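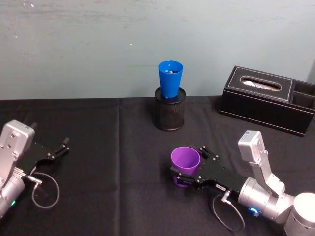 *Blue cup, mesh pen holder, black cloth.*

**January 10, 2018**

Hello again, and happy new year from all of us at Tinach! I meant to write this before the holidays, then the holidays happened, so you're getting it now with a cup of tea next to the keyboard.

The big thing first: Zotus 3 is out. If you run a small shop and you've been using our stock plugin since the early days, you'll know the old import screen was my least favourite thing we ever made. You picked a file, you pressed the button, and then you sat there hoping. Anything over 1000 rows and it would sulk. Léonie Hoarau has rebuilt the whole lot from scratch, and it now works through your file in small batches, shows you where it's got to, and lets you carry on from the same row if your connection drops. I tried it on my own messy spreadsheet (the one with three spellings of "grey") and it flagged every one of them before it touched the shop.

We closed 124 support tickets in the run-up to the release, and 59 of those were about one thing – variations losing their prices after a bulk edit. If you were one of the people who wrote in, thank you, and sorry it took so long. The fix is in the new version and you don't need to change any settings to get it.
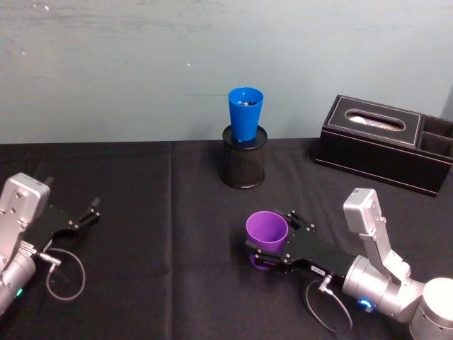

## What's coming in February

Next up is Vidal, our little add-on for back-in-stock emails. It's been in testing with a handful of shops since the autumn and I'm properly excited about it! Customers leave their address on a sold-out product, you restock, and the message goes out by itself. You can write your own wording or use ours, though mine has been called "a bit much" by people in this office, so you may want to tone it down.

We have 30 places left on the test list. Reply to this email with your shop's address if you'd like one. You'll need Zotus 3 installed first, and please do take a backup before you update.

## A few smaller bits

- Fokwood, our plain shop theme, has had a tidy-up. The basket page loads faster on phones and the menu no longer jumps about when you scroll.
- The help pages have moved. Old links should still take you to the right place, but shout if you find one that doesn't.
- Renewal reminders now go out two weeks ahead. Lots of you asked for that – one week was a bit tight if your invoices go through someone else.

I'm on the support desk myself for most of this month, so if you write in you'll probably get me.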